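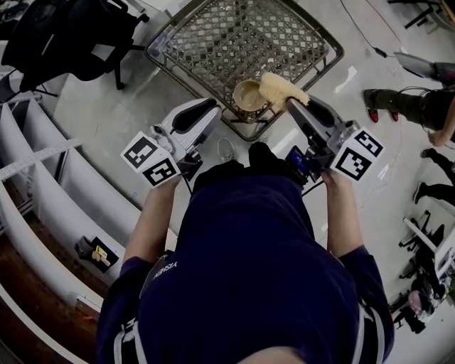
Photo: Citlali Escobedo

So I finally quit buying bread. It took me until February to get a sourdough starter that didn't smell like nail polish remover, and now I have opinions, so here we go!

My neighbor Bello Ekpo gave me a jar of his in the fall and I killed it in a week (sorry, Bello). The second one I made myself from rye flour and tap water, and it sat on top of the fridge doing nothing for days. Then one morning it had climbed out of the jar and onto my mail.

What changed everything for me was a scale. I'd been using cups like my grandma did, and every loaf came out different. Now it's 534 grams of flour every time, a weird number I landed on because that's what fits my pot. I don't mess with it.

I also stopped kneading. Four folds over the afternoon, feet up in between, and into the fridge overnight. My old notes say to knead for 45 minutes — I must have been very angry at somebody.

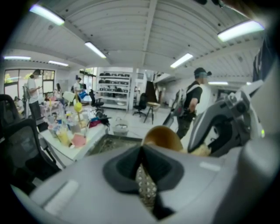 Baking day

I get up at 5, turn the oven on as high as it goes and crawl back into bed. The pot heats up empty. Then in goes the dough, lid on, and the lid comes off once the kitchen smells like toast.

You're supposed to let it cool all the way before you cut it. I have managed this one time. The heel goes straight under the butter, and whoever is up first gets it.

Next month I'm trying the olive loaf.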